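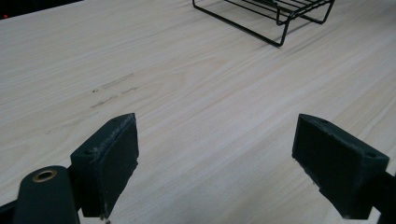 Rūta Paulauskas asked whether the spare finger line could wait until October, and whether the second wrist unit was needed at all. Both answers are in the notes under the table.

Plendport handheld gripper kit: equipment plan
Last edited 2021-03-31
Maintainer: Ronja Engebretsen

Scope
This README covers purchases for the tabletop recording stations at Callby. It does not cover the arm cell, which has its own budget file.

Budget lines
Item / Supplier / Amount (EUR)
Handheld gripper, second unit / Plarnow / 2,000
Finger pairs, green, one batch / Sæther / 581
Camera and mount / Plarnow / 888
Reserve / – / 1,000
Total / 4,469

Notes
1. Finger pairs are a consumable. Plan for scuffing on the top edges and chipping on the lower inner edge. A chipped finger stays in service as long as the flat inner face is sound. The line can't wait until October – the supplier molds to order and the current quote lapses before then.
2. The second unit is needed if both stations record at the same time. With one station running it can be dropped, and the camera line goes with it.
3. The reserve is for mounting hardware and freight. Do not book fingers against it.
4. Table surfaces are bare wood and are not budgeted. Marks on the wood are left in place.

Files
budget.csv – the lines above, with quote references
wear_log.csv – one row per finger, with the date fitted and date retired
quotes/ – supplier PDFs, read only

Open items
Sæther has not confirmed whether the screws ship with the fingers. If they don't, add them to the reserve line.
Changes to budget.csv go through Ronja before an order is placed.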